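4. Cleaning and storing the shelf baskets

Take the baskets off the Homberg shelf before cleaning. Do not use bleach.

1. Shake out loose dust over a bin.
2. Mix 10 ml of dish soap into 1000 ml of lukewarm water.
3. Wipe along the weave with a soft brush.

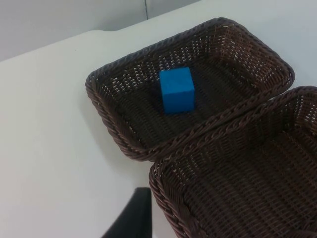
Fig. 4: Woven baskets, side by side

4. Wipe again with plain water and leave to air-dry overnight.

CAUTION: Do not dry near a heater — the strands may crack.

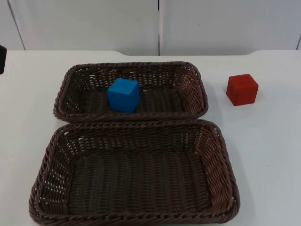 Jotness Shelf Guide, Issue 2, page 10

5. Slide each basket back until it meets the rear stop.

Note: Spare rear stops are sold as part 1824.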